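Kongkaew Household Collection
Gallery: Wash Day and Store Room

Introduction

The Kongkaew Household Collection records the ordinary goods of the home: what was bought, how it was kept, and what became of its packaging once the contents were used. The gallery on this page covers laundry supplies and the rooms in which they are stored. It accompanies the display in the Lerer Room, which remains open through December.

The collection holds 3000 catalogued objects, of which 311 relate to washing, drying and ironing. A large share of these are containers. Visitors often expect flatirons and washboards, and the collection has both, but the boxes, bottles and refill pouches tell as much about how a household managed its week. They also wear out quickly and are seldom kept. The collection therefore accepts used and empty packaging, including pieces that are creased, faded or torn.

Page last revised 2020-02-02.

The Gallery

The captions give a short account of each subject. Catalog entries, with dimensions and the terms of each gift, may be consulted in the reading room by appointment. Where a print has not yet been cleared for release online, the caption is given alone and the print may be seen in the Lerer Room.

1. Soap flakes, carton and scoop
Print on display, Lerer Room, case 1.
Flakes were sold by weight and kept in the carton until it gave way at the corners. The scoop was cut from a tin lid and has no maker's mark. Gift of the Rilleo estate.

2. Washing powder, drum with pressed lid
Print on display, Lerer Room, case 1.
The drum was kept after the powder was finished and used for clothespins. Pencil marks inside the lid record a running tally, and the last figure entered is 24.

3. Clothesline and pulley
Print on display, Lerer Room, case 2.
Cotton line, 100 feet, with a replacement section spliced in near the house end. The pulley was oiled on receipt and turns freely.

4. Clollness starch, two bottles
Print on display, Lerer Room, case 2.
The earlier bottle is glass and the later one plastic. The label changed very little between the two, although the directions on the second are shorter and leave out the instructions for collars. Staff would be glad to hear from anyone who holds a copy of the full leaflet.

5. Ironing blanket
Print on display, Lerer Room, case 3.
Folded wool, scorched at one end, used on a kitchen table in place of a board. The blanket is shown folded in order to protect the weave - it may be opened out for study on request.

6. Detergent pouch, rose pattern
The flexible pouch takes up little room when full and almost none when flattened, and it has replaced the rigid bottle in many store rooms. Pink and red roses cover most of this one, with pale mint green toward the bottom, and the spout cap is white. Creases in the film are left as found, in keeping with the collection's practice for soft packaging.
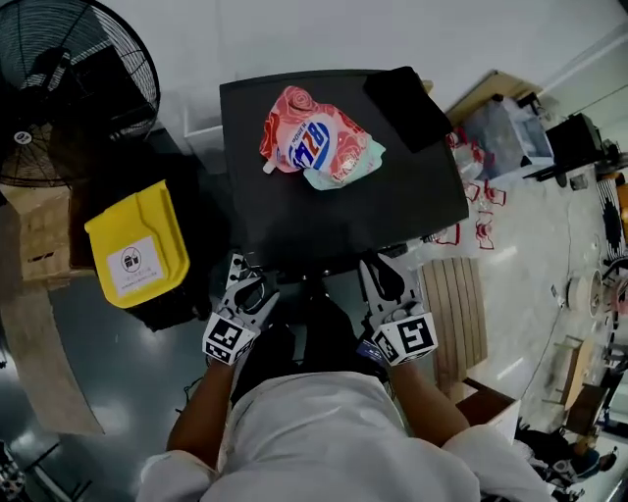
Chalerm Wannasri writes that in his family's house the pouches were never thrown out at once. They were slit along the bottom, rinsed and hung over the tap, and the film was then used to line the drawer where the scrubbing brushes were kept. He asks whether the collection has any pouches that show this second use. It has one, received with a group of kitchen items and catalogued under drawer linings, and the entry will be amended so that it can be found under both headings.

7. Rilleo stain bar, wrapper only
Print on display, Lerer Room, case 4.
Waxed paper, opened neatly along the seam and pressed flat in a cookbook. The bar itself was not part of the gift. A faint grease mark on the reverse follows the outline of the bar and gives a fair idea of its size.

8. Store room shelf list
Print on display, Lerer Room, case 4.
One sheet, ruled by hand, with soap, starch, bluing and matches entered in separate columns. Two different hands appear, and the second begins halfway down the page.

Notes on Handling Soft Packaging

Pouches and film wrappers should not be ironed or weighted in an attempt to remove creases. Printed color lifts easily where the film has been folded sharply. Caps are left in place unless residue is present, in which case the cap is removed, rinsed in cool water and bagged with the same catalog number.

Detergent residue draws moisture, and a pouch that has been stored unrinsed may stick to its neighbor. Donors are asked to rinse and air-dry such items before bringing them in, and to leave any price stickers or handwritten notes attached.

Giving to the Collection

Offers of laundry and store room items are considered throughout the year. A short written account of where the item was kept and who used it is of great help in cataloging - it need not be long. The collection has a particular need for refill packs of starch and fabric softener, measuring caps separated from their bottles, and shelf lists of any date. Items may be left at the Lerer Room desk during opening hours, and a receipt will be issued for each.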